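Guides > Finishing > Two-Color Dip Painting on Curved Parts

Masking and Painting a Two-Color Line on a Domed Surface

Last updated: Thursday, May 9, 2019

This procedure covers a two-color finish on small domed or egg-shaped parts: turned wood, cast resin, and bisque-fired ceramic. It assumes water-based acrylic enamel and a brush or small foam roller. Spray application uses the same masking steps but thinner coats.

Materials

- Acrylic primer, white or light gray
- Two enamel colors
- Fine-line vinyl tape, 1/8 inch
- Paper masking tape, 1 inch
- Clear acrylic medium
- Wet/dry sandpaper, 320, 600 and 2000 grit
- Tack cloth
- Turntable or lazy Susan
- Surface gauge or a pencil clamped to a block

1. Prepare the surface

Sand with 320 grit until tool marks are gone. Open-grained wood needs filler before primer. Wipe with the tack cloth and apply two thin coats of primer. Let each coat dry for the time stated on the can, then sand with 600 grit. Any ridge left in the primer will lift the edge of the tape later.

2. Apply the lighter color

Paint the lighter color over its own area and at least 1/2 inch past the planned line. Two coats are normally enough over white primer. Pastels low in pigment may need three. Leave the part overnight before taping. Enamel that feels dry can still take an imprint from vinyl tape.

3. Mark the line

For a level line, set the part upright on the turntable, fix the pencil at the required height, and rotate the part against it. For a slanted line, wedge the part at the required angle in a ring of modeling clay first. The pencil stays level in both cases. Keep the mark light, as graphite bleeds into pale colors.

4. Tape the line

Lay the vinyl tape along the mark in one continuous piece. Stretch it slightly on the outside of the curve and let it relax on the inside. Overlap the ends by 1/4 inch. Press the edge down with a fingernail or a plastic burnisher. Cover the rest of the lighter area with paper tape, lapping it halfway onto the vinyl. Paper tape alone will pucker on a dome.

5. Seal the edge

Brush a thin coat of clear medium over the tape edge. It fills any gaps, so whatever seeps under the tape is colorless. Allow 30 minutes.

6. Apply the second color

Brush away from the tape edge, never toward it. Build up the color in thin coats. A thick coat leaves a step that can be felt with a fingertip and is difficult to sand out.

7. Remove the tape

Pull the tape while the last coat is still slightly soft, back over itself at a low angle. If the paint has hardened, score along the edge with a new blade before pulling. A teal over peach-pink pairing shows faults in the line readily, so check it under a side light.
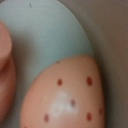 8. Correct and finish

Scrape small bleeds with the tip of a blade held flat. Touch up with a size 0 brush. After 17 days of cure, wet sand lightly with 2000 grit and buff with a soft cloth. Stop if color appears in the rinse water.

Revision note: edge sealing time corrected by Benjamín Gaete.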